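4.2 Where we landed on the "hands off" rule

I'll admit this was the bit of the guideline we argued over most. Fatima Jibrin and I had both worked from the Skutham checklist before, and it says an operator should pause, fingers open, for 4 seconds before the first grasp. Fine on a bench! In somebody's home, with rubbish all over a quilted sheet, it felt like forever. We went through 2360 clips from the Clunora flats anyway and marked every one where the jaws were already closing at the start (our labellers grumbled, and fair enough).

So our rule now reads: start with the jaws wide, keep the target between them, and leave the clutter alone. No tidying up first, please. Squashed cups and tipped cartons are what a household robot is going to meet, and if you straighten them you've changed the task. We also ask people to log anything touching the target, as with the paper cup and the milk carton in Figure 6. Stasbridge wanted a cap of 30 items per sheet, but we left that one out for now.

Figure 6. Jaws open either side of a paper cup lying on its side, other packaging lying around it, as covered by the rule in 4.2.

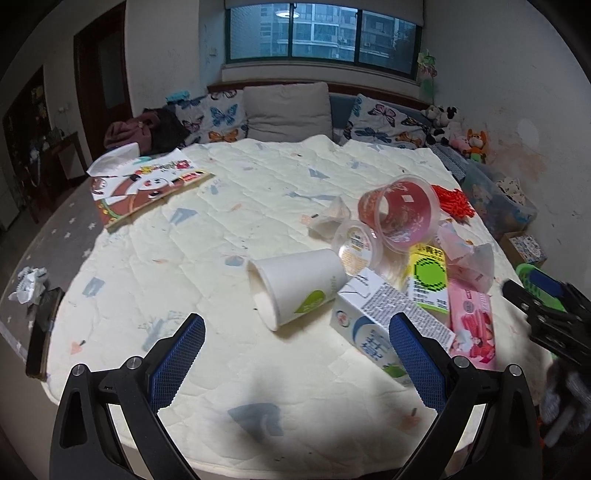
1 min read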